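The Flonisside Gauge

Urmas Jõgi read the river at six in the morning and six at night, and had done so for fifteen years. The gauge was a painted board bolted to the downstream pier of the Flonisside bridge. It was marked in centimetres, black on white, and had been repainted once, in July, by a man from Mordale who put the new zero 2 cm below the old one.

Jõgi noticed this the following evening. The river had dropped all week, and now it had come up without rain. He measured from the bolt head to the waterline with a steel tape and compared the figure with one he had pencilled inside the cover of his book years before. The river had not come up. He wrote to Mordale, enclosing both figures, and received a printed card thanking him for his interest in waterways.

From then on he kept two columns. The left column was the reading from the board, and this was what he telephoned through. The right column was the reading less two centimetres. He labelled the left column B and the right column R, and left no key.

Titar came up the valley in the last week of January to close the station. She was an engineer, younger than he had expected, and she had a form with her. An electronic sensor had been working under the bridge since spring. It took a reading every quarter of an hour and did not need to be paid a retainer.

"We've got a discrepancy," she said. "Your numbers and the sensor's. Yours are always high."

"By two," said Jõgi.

"By two. Every reading."

He gave her the current book. She stood at the kitchen bench and turned the pages back to the beginning of it, then asked for the one before. He brought that, and the one before that. She ran her finger down column R and checked it against the sheet she had printed out. They agreed to the centimetre except on 3 mornings, when there had been ice on the board and he had written "ice" beside the figure.

"Why didn't you send us this one?"

"The instruction is to read the board."
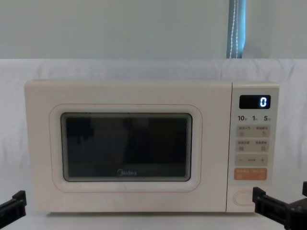 She asked whether he had told anyone. He showed her the card. It had been kept flat in the back of the book and the print had come off slightly on the facing page. She read both sides, although there was nothing on the second side except a postage mark.

They walked down to the bridge before dark. The track was soft and she had the wrong boots for it. Begum's cattle had been at the fence again and the bottom wire was down for the length of the paddock. Jõgi stepped over it and held the upper one for her.

The sensor was a grey box under the deck. Beside it the board looked wider than it needed to be. He took the reading aloud, as he did when he was alone, and she wrote it on her form, then subtracted two and wrote that as well.

"There are nearly 2,000 readings a month off that box," she said. "Somebody in the office will want to correct the old series. They'll need to know the day the board was painted."

"It's in the book. He finished before lunch. The morning reading is good and the evening one is out."

She wrote this down. Under "Date of final observation" she entered 28/01/2022, and under "Condition of equipment" she wrote "serviceable, see note." The note ran over the box and into the margin. He signed where she had put a cross.

The next morning he went down at six. It was raining lightly, and the water had reached the second bolt. He read the board, subtracted two, and wrote the result in column R. He ruled a line through column B and walked back up the track to see about Begum's wire.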